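Materials and Everyday Objects, week 4 handout
Monday, February 12, 2018
Notes: R. Yazzie (typed up fast, check against your own)

GLAZED CERAMICS, continued

Left off at bisque. Recap: first firing drives out water, burns off organics, leaves body hard but porous. Drinks up glaze. That's what you want.

Glaze = glass former + flux + stiffener
- former: silica
- flux: lowers the melting point. Soda, potash, calcium, boron. Lead historically, see Marchetti ch. 2
- stiffener: alumina. Keeps the melt from running off the pot

Colorants are metal oxides, small amounts. Cobalt blue, copper green (red if kiln is starved of oxygen), iron anything from honey to black. Manganese for purples and browns. Same oxide, different flux, differnt color. This comes up every year on the final.

Fit. Glaze and body both shrink on cooling. Glaze shrinks more = crazing, fine network of cracks. Glaze shrinks less = shivering, flakes off at rims. Slight compression is the goal.

Case: the Cenwood works. Rosalind Marchetti went through the kiln logs, 3,523 pieces over one season, 238 pulled for crazing. Most from the same end of the kiln. Uneven cooling was her guess, I'd say the clay batch too. Read both sides before section. Le Roux article is optional but short.

Tableware: pastel glazes usually need an opacifier, tin or zircon. White body underneath helps the tint stay clean. Zeston test tiles are in the cabinet by the sink, please put them BACK in order.

Pale lavender with the orange and white buns and a teal mug nearby in the second one: 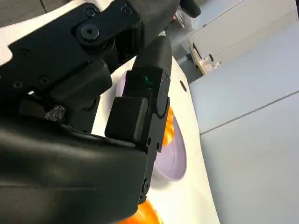
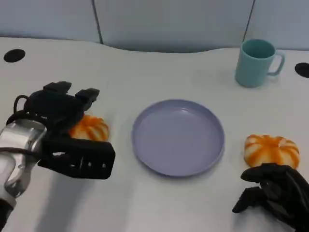

Why does a crazed glaze matter on a plate used for food?
The cracks let liquid through to the body. If the body is still porous it soaks up, stains, and is hard to clean. On a fully vitrified body its mostly a cosmetic problem.

Next week: salt glaze, bring the Ellov reading.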